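투스트우드 데스크 서랍 3단 (스모크 그레이)
브랜드: 투스트우드(Tustwood)
분류: 수납/정리 > 책상 위 수납 > 소형 서랍
품번: 814
판매처: 베렌(Weren) 생활용품
상품평 216건

책상 위에 올려놓고 쓰는 소형 플라스틱 서랍입니다. 반투명 회색 서랍 세 개와 흰색 프레임으로 되어 있습니다. 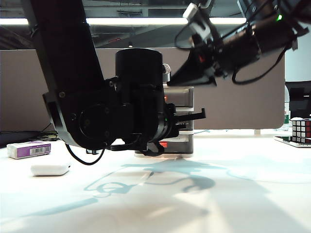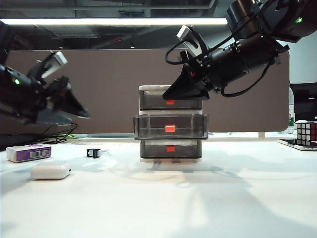

투스트우드 3단 서랍은 문구, 케이블, 이어폰처럼 책상 위에 흩어지기 쉬운 작은 물건을 넣어 두는 용도로 만들었습니다. 서랍마다 높이가 같아서 어느 칸에 무엇을 넣을지는 쓰는 분이 정하면 됩니다. 서랍 앞면에는 붉은색 탭이 달려 있어 멀리서도 칸을 구분하기 쉽고, 가운데 서랍을 앞으로 조금 빼 둔 상태에서도 위아래 칸은 그대로 닫혀 있습니다. 회색이 들어간 반투명 재질이라 안에 든 물건의 윤곽은 비치지만 글씨까지 읽히지는 않습니다. 영수증이나 우편물처럼 내용을 가리고 싶은 종이는 뒤집어 넣어 주세요. 무선 이어폰 충전 케이스 정도 크기의 물건은 한 칸에 여러 개 들어가고, 얇은 케이블은 감아서 묶은 뒤 넣는 편이 꺼낼 때 걸리지 않습니다.

상품 구성
본체 프레임 1개
서랍 3개 (탭 부착 완료)
미끄럼 방지 패드 6개 (여분 2개 포함)
사용 안내지 1장

조립은 필요 없습니다. 서랍이 끼워진 상태로 배송되며, 운송 중 열리지 않도록 앞면에 보호 테이프가 붙어 있습니다. 테이프는 위에서 아래로 천천히 떼어 주세요. 빨리 당기면 탭이 함께 들릴 수 있습니다. 탭이 떨어졌을 때는 접착면의 먼지를 닦고 다시 눌러 붙이면 됩니다.

색상
스모크 그레이 한 가지입니다. 투명과 연하늘색은 생산이 끝났고 재입고 계획이 없습니다. 이전에 투명 제품을 구입하신 분은 서랍만 따로 스모크 그레이로 바꿔 끼울 수 있습니다. 프레임 규격은 같습니다.

재질
서랍은 폴리스티렌, 프레임은 ABS 수지입니다. 두 재질 모두 열에 강하지 않으므로 난방기 옆이나 직사광선이 오래 드는 창가에는 두지 마세요. 흰색 프레임은 햇빛을 오래 받으면 누렇게 변할 수 있으며, 변색은 교환 사유에 해당하지 않습니다.

사용 방법
평평한 책상이나 선반 위에 놓고 사용합니다. 패드는 바닥면 네 모서리에 붙입니다. 유리 상판이나 코팅된 흰색 상판처럼 매끄러운 면에서는 패드를 붙이지 않으면 서랍을 당길 때 본체가 따라 나올 수 있습니다. 가벼운 물건만 넣었을 때 더 잘 밀리니 맨 아래 칸에 스테이플러나 건전지처럼 무게가 있는 것을 넣어 두면 좋습니다.

서랍은 레일 없이 프레임 홈을 따라 움직입니다. 끝까지 당기면 빠지는 구조이고 멈춤 장치는 없습니다. 내용물이 많이 들었을 때는 반 정도만 열어서 쓰세요. 서랍이 비스듬히 들어가 걸렸다면 힘으로 밀지 말고 앞쪽을 살짝 들어 수평을 맞춘 다음 넣습니다.

위에 물건을 올려도 되나요?
윗면은 평평해서 메모지나 작은 시계 정도는 올려 둘 수 있습니다. 모니터나 프린터 받침으로는 쓸 수 없습니다. 무거운 것을 올리면 프레임이 휘어 윗칸 서랍이 열리지 않게 됩니다.

두 개를 쌓아도 되나요?
윗면과 바닥면이 맞물리는 홈이 없어 권하지 않습니다. 옆으로 나란히 놓는 것은 문제없습니다. 높이가 더 필요하시면 같은 브랜드의 나미츠(Namitz) 5단 제품을 보시기 바랍니다. 나미츠는 폭이 조금 더 넓고 서랍이 이 제품과 호환되지 않습니다.

탭에 글씨를 쓸 수 있나요?
유성 펜으로 쓸 수 있지만 지우면 자국이 남습니다. 내용물이 자주 바뀐다면 라벨 스티커를 탭 옆에 붙여 쓰세요. 스티커를 뗀 자리의 끈적임은 중성세제로 닦입니다.

화장품이나 약을 넣어도 되나요?
뚜껑이 닫힌 용기라면 괜찮습니다. 아세톤이나 알코올이 들어간 제품이 흘러 닿으면 서랍 표면이 하얗게 흐려지고 원래대로 돌아오지 않습니다. 방향제 오일도 마찬가지입니다.

세척
서랍을 모두 빼고 미지근한 물에 중성세제를 풀어 부드러운 스펀지로 닦습니다. 거친 수세미는 잔흠집을 냅니다. 식기세척기는 사용할 수 없습니다. 프레임은 물에 담그지 말고 젖은 천으로 닦아 주세요. 홈에 낀 먼지는 면봉이나 마른 칫솔로 털어내면 서랍이 다시 부드럽게 움직입니다.

디자인
이 서랍은 베로니카 실리빈스키(Weronika Śliwiński)가 투스트우드 사무용 라인을 위해 설계했습니다. 처음에는 손잡이를 서랍에 파 넣은 형태였으나 작은 서랍에서는 손가락이 깊이 들어가지 않아 앞면에 탭을 다는 방식으로 바뀌었습니다. 1월 생산분부터 탭의 접착제를 바꾸어 이전 제품보다 잘 떨어지지 않습니다.

교체 부품
서랍 낱개, 탭 세트, 미끄럼 방지 패드를 따로 판매합니다. 서랍은 세 칸 모두 같은 부품이므로 위치를 고르실 필요가 없습니다. 부품 주문 시 품번을 적어 주시면 됩니다. 크르스테아(Cârstea) 칸막이 트레이도 이 서랍에 맞습니다. 트레이를 넣으면 클립, 압정, 메모리 카드처럼 아주 작은 물건을 나누어 담을 수 있고, 대신 서랍 안쪽 깊이가 조금 줄어듭니다.

배송 및 교환
오후 2시 이전 결제 건은 당일 출고합니다. 제주와 도서 지역은 추가 배송비가 있으며 결제 화면에서 자동으로 계산됩니다. 사출 성형 제품의 특성상 서랍 안쪽에 가는 물결무늬나 작은 점이 보일 수 있으며 불량이 아닙니다. 서랍이 깨졌거나 탭이 빠진 채로 도착한 경우에는 사진을 첨부해 문의 게시판에 남겨 주세요. 해당 부품만 새로 보내 드리고, 파손된 부품은 회수하지 않습니다. 단순 변심 반품은 보호 테이프를 떼지 않은 상태에서만 가능합니다.

누적 판매 3,839개 이상
함께 많이 찾는 상품: 나미츠 5단 서랍, 크르스테아 칸막이 트레이, 투스트우드 교체용 탭 세트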